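Zeltwood Bulk Foods
Frequently Asked Questions

Containers and weighing
Allergies
Candy
Storing food at home
Orders, prices and returns
Getting here

CONTAINERS AND WEIGHING

Do I have to bring my own container?

No. Paper bags are free and hang at the end of each aisle. We also sell plain glass jars with lids for 57 cents and up, depending on size. Most regular customers bring jars, tubs or cloth bags from home.

What kinds of containers can I use?

Anything clean and dry with an opening wide enough for the scoop or the spout. Glass, metal, hard plastic and cloth are all fine. Please don't bring single-use water bottles for oils or syrups. They tip over under the tap and the necks are too narrow for our funnels.

How does weighing work?

Weigh your empty container at the scale by the door before you fill it. The scale prints a sticker with the empty weight. Put the sticker on the side of the container, not the lid, and leave it there until you have paid. At the register we take the empty weight off the total, so you pay only for the food.

If you use the same jars every week, you can write the empty weight on the bottom in permanent marker. We accept our own stickers from earlier visits too, as long as we can read them.

I forgot to weigh my jar. What now?

Tell the cashier. We keep a list of empty weights for common jars and can usually find a match. If we can't, we pour the food into a paper bag, weigh the jar, and pour it back. This doesn't work for honey or nut butter, so with those please take an extra moment at the door.

How do I label what I bought?

Every bin has a number from 1 to 67. Write the number on your bag or on the sticker. You don't need to write the name of the product or the price. If you forget the number we will have to walk back and look, and there may be a line behind you.

Can I fill one bag from more than one bin?

Yes, if the bins have the same price per pound. Many people do this with dried beans or with candy. Write down all the bin numbers. If the prices differ, we charge the higher price for the whole bag.

ALLERGIES

Are your products safe for people with nut allergies?

We can't promise that. Nuts, peanuts, wheat, soy, milk powder and sesame are all sold loose in the same room. The bins have lids and each bin has its own scoop, but scoops do get swapped and flour travels through the air. If you have a serious allergy, we suggest buying sealed products from the shelf along the back wall.

Where can I read the ingredients?

Products with more than one ingredient have a card on the front of the bin. The full list from the supplier is in the blue binder at the register. We can copy a page for you. When a supplier changes a recipe we replace the card the same day the new stock goes out.

Do you have a gluten-free section?

Yes. Bins 1 to 8 hold rice, millet, buckwheat, certified oats and similar grains. They stand apart from the flours, on the other side of the room, and are filled before the flour bins are opened.

CANDY

What kinds of candy do you carry?

Hard fruit candies, soft fruit chews, toffees, gummies, licorice and chocolate-covered nuts. The fruit candies come wrapped. The gummies and licorice are loose and have to be taken with tongs. The selection is largest in October and smaller the rest of the year.

Can I put wrapped and unwrapped candy together?

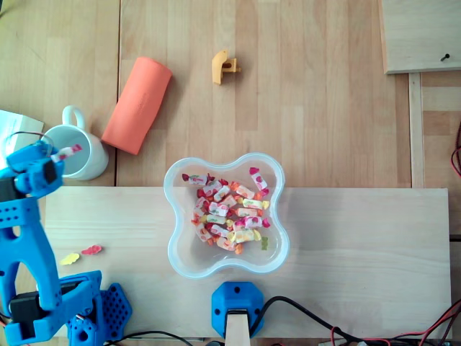
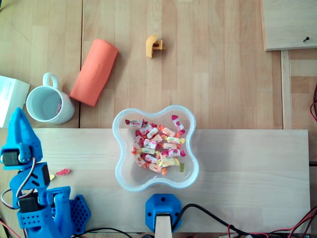
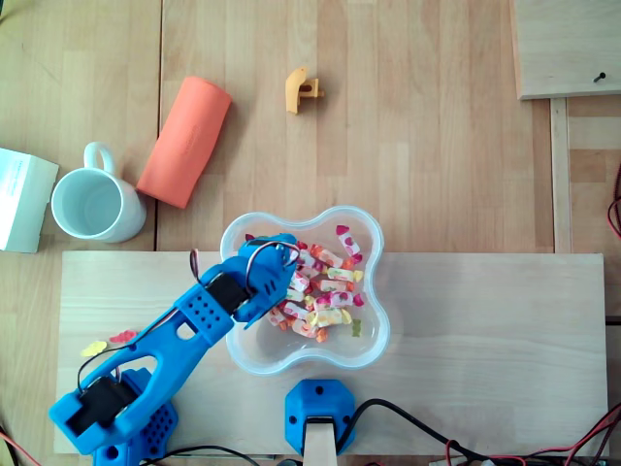 For a bowl that will be emptied the same day, yes. For anything longer, keep them apart. Gummies pick up smells and dust, dry out in open air, and stick to paper when the room is warm. Putting one or two out with wrapped candies, like the green gummy bear beside the fruit-print wrappers in the first two pictures, does no harm for an afternoon. A whole layer left overnight is another matter. At the store we ask that you bag them separately, and the allergy cards for the two are different in any case.

How much candy should I buy for a party?

We suggest a quarter pound per child if there is cake, and a little more if there isn't. Adults eat less of it than people expect, except toffee. Buy the wrapped kinds if you're unsure. They keep for months, and you can put the leftovers out again.

Can I return candy I didn't use?

No. We can't take back any loose food once it has left the store, wrapped or not.

Why is the chocolate sometimes missing in summer?

The front room gets hot in the afternoon. When it is too warm we move the chocolate to the cold case in the back. Ask at the register and we'll get it for you.

STORING FOOD AT HOME

How long do things keep?

It depends on the food and on your kitchen. The times below assume a closed container in a cool cupboard.

White rice: a year or more
Brown rice: six months
White flour: eight months
Whole wheat flour: three months, longer in the freezer
Rolled oats: a year
Dried beans and lentils: a year, after which they take longer to cook
Nuts: three months, or up to a year in the freezer
Raisins and other dried fruit: six months
Wrapped hard candy: a year
Gummies: three months
Ground spices: one year at most before the flavor fades

How do I know how old something is when I buy it?

The date we opened the current sack is written on the back of each bin card. Turn the card over and look. If there is no date, tell us. We empty and wash a bin before new stock goes in, so old and new are never mixed.

I found small moths in my pantry. Did they come from your store?

They may have. Pantry moths can come in with any dry food, from any store, and the eggs are too small to see. Bring us the food, or tell us which bin it came from, and we will check the bin and refund you. At home, throw out anything with webbing in it, wash the shelves with hot soapy water, and put what is left in jars with tight lids. Freezing flour and grains for four days when you bring them home will kill any eggs.

Should I keep things in the fridge?

Whole grain flours, nuts, seeds and wheat germ do better there. Coffee doesn't. Honey shouldn't be chilled at all. It turns solid and then people bring it back to us thinking it has spoiled. Stand the jar in warm water for a while and it will be liquid again.

ORDERS, PRICES AND RETURNS

Can I order a full sack?

Yes. Full sacks of flour, rice, oats, sugar and beans are 10 percent below the bin price. Order by Wednesday noon and the sack comes with the next delivery. We will call you when it is here. Please pick it up within a week — we have very little floor space in the back.

Do you deliver?

Not to homes. We do supply several cafés and schools in town. For a business account, write to Telma Farías at the store address or leave a note for her at the register.

Is bulk food cheaper?

Usually, though not always. Spices cost far less loose than in small jars. Rice, oats and beans are somewhat cheaper. Sugar and white flour are often cheaper in a supermarket, and we would sooner say so than have you find out later. The real savings come from buying only the amount you need, for example two spoons of cardamom for one recipe.

What if I spilled something or took too much?

Please don't pour it back into the bin. Put it in one of the tubs marked RETURNED FOOD under the scale. That food goes to a farm for chicken feed. If you spilled, tell us and we'll sweep it up. There is no charge.

Do you take cards?

Yes, with no minimum. We also take cash and our own gift cards. Gift cards don't expire, and the old paper ones are still good.

What is your return policy?

If something was stale or had a fault, bring it back with the sticker or receipt and we'll refund it. We do not take returns because of a change of mind on loose food. Unused jars and other hardware can come back within 30 days.

GETTING HERE

Where are you?

We are on Lasteleck Street, in the former hardware store. The building is 3,520 square feet, but the shop uses only the ground floor. The entrance is on the parking lot side. The street door is an emergency exit and stays closed.

Is there parking?

There are spaces in the lot behind the building, shared with the dentist. Bikes can be locked to the rail beside the ramp.

Is the store accessible?

The ramp leads to the main door, and the aisles are wide enough for a wheelchair or a double stroller. The top row of bins is too high for many people. Ring the bell at the end of the aisle and somebody will come and fill your container.

When is it quiet?

Mornings before ten, apart from Saturday. Wednesday afternoon is delivery time, and one aisle may be blocked by pallets until four.

Can I bring my dog?

Only service dogs may come in. There is a hook and a water bowl outside, under the awning.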